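Chapter 7
Planning Over a Crowded Bench

Chapter 6 treated the arm as if it worked alone in free space. Every target pose was reachable, and the only limits were those of the joints. This chapter puts things on the table. The methods stay close to the ones already covered, but the cost of a bad plan changes, and so does the way we score one.

We use the Nordin bench throughout. It is a simulated laboratory table with one arm, a mat, and a set of plates, racks and boxes that can be moved between trials. The bench was built to study a narrow question: given a goal stated in words ("bring the plate to the reader"), how much of the failure rate comes from choosing the wrong object, and how much from moving badly toward the right one? The two are often reported as a single number. Sections 7.2 and 7.3 separate them.

A layout is a list of object poses together with a room. The room has no effect on the dynamics, but it does affect any policy that takes camera images as input, so it is stored with the layout and varied on its own schedule. Readers who skipped Section 4.6 on appearance variation should go back to it now.

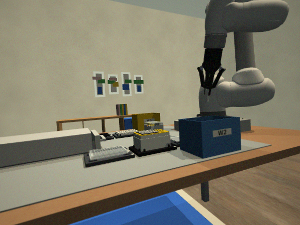 Figure 7.1. A Nordin layout with the gripper above the rear of the work surface. The box marked W2 stands in front of the robot base.

Two terms are needed before we go on. The approach volume of an object is the region the gripper must pass through to reach a valid grasp. The clearance of a plan is the smallest distance between any part of the arm and any object that is not the target. Low plates on holders have large approach volumes, open from above. An open-top box has a small one, bounded by its own walls, and a planner that checks only the fingertips will accept paths that bring the wrist into the rim. In the baseline study, 230 of 1,151 trials ended in contact of this type. The language module had picked the correct object in all but 19 of them.

The result should be read with care. It holds for one arm and one gripper, and the layouts were drawn from a single generator, Vangate, with its default spacing. Exercise 7.4 asks you to halve the spacing and repeat the analysis.

7.1 Working above a target 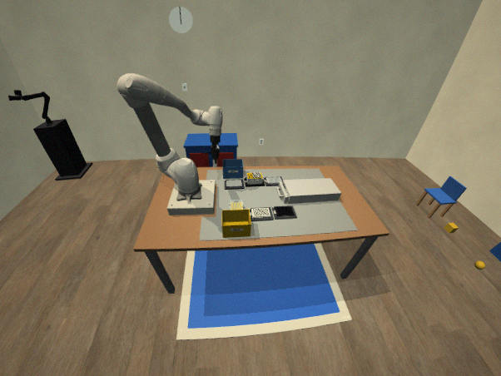 Figure 7.2. A simulated white arm with its gripper
pointing straight down, just above and behind a small blue box.

Consider a target that must be reached from directly overhead, with the tool pointing straight down. Fixing the tool direction removes 2 degrees of freedom from the goal pose and leaves rotation about the vertical axis free. It is tempting to fix that rotation as well, usually at zero, to simplify the inverse kinematics. Do not do this. The free rotation is what lets the elbow stay clear of neighboring objects, and on a dense layout it may decide whether any valid path exists.

Let h be the hover height, measured from the top of the target to the fingertips. We split each motion into a transfer at or above h and a straight descent below it. The transfer is planned with the sampling method of Chapter 5. The descent is checked at fixed steps against the full arm model, wrist included. If any step fails, the planner keeps the target, draws a new rotation, and tries again before it changes h.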